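Stendar Publishes Results of Gripper Comparison for Tabletop Handling

STUKWOOD, March – Stendar, a maker of controllers and end-of-arm tooling for light-duty robots, today released the results of a comparison of two-finger grippers carried out at its Stukwood test center. The work was done jointly with Cedano, which supplied the arms, and covered 1,416 pick-and-place attempts with everyday household objects.

The comparison set out to answer a question the company hears often from customers in food service and home assistance: how much of a gripper's performance comes from the fingers, and how much from the camera and controller behind them. Two finger designs were tested on the same arm, first with a fixed overhead camera and then with a small camera mounted at the wrist. Operators worked from a common written procedure, and each attempt was scored as placed, dropped or abandoned.

Test objects were chosen for their shape and surface. The set included artificial fruit, shallow dishes, cups and folded napkins, laid out on both plain and printed tablecloths. Rounded, smooth items set down inside a raised rim were given particular weight in the scoring, as they call for a firm hold, a clear approach and a controlled release.

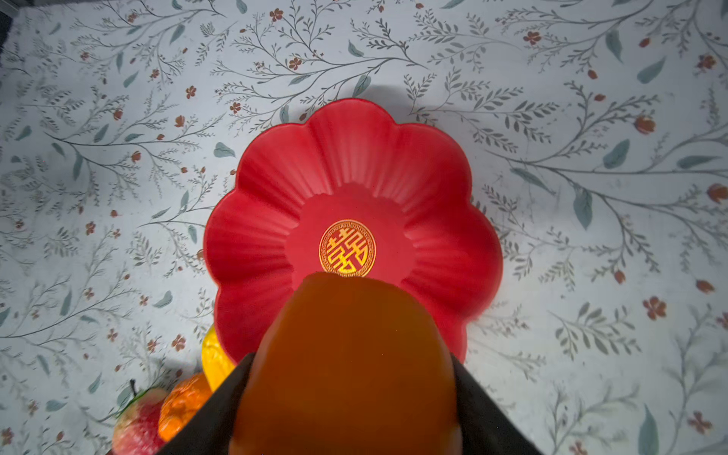

Under the overhead camera, the straight black fingers completed 51 of the 86 placements in the rimmed-dish series. With the wrist camera and no other change, the same fingers completed more than 70. The padded fingers began from a higher base and gained less. Stendar concludes that for objects of this kind, a close view of the target in the last moments before release matters at least as much as the finger surface.

The wrist camera also has limits. A large object held between the fingers can hide part of the dish below it, and the controller must then rely on what it recorded earlier in the approach. The Tesfamariam controller update, due for general release in June, keeps the position of the rim in memory for this purpose. An early version was used in the final 40 attempts of the program and will be tested more fully over the summer.

Printed cloth had a smaller effect than expected. Placement scores on patterned and plain surfaces were close throughout, although the time needed to locate an object was slightly longer on patterned cloth.

The full report, including the written procedure and the score sheets, is available on request from the Stendar press office. Customers who use Cedano arms may also ask for the finger drawings and controller settings – both are offered free of charge for evaluation.

About Stendar

Stendar designs grippers, fingers and motion controllers for small robot arms. The company operates its test center and main workshop in Stukwood.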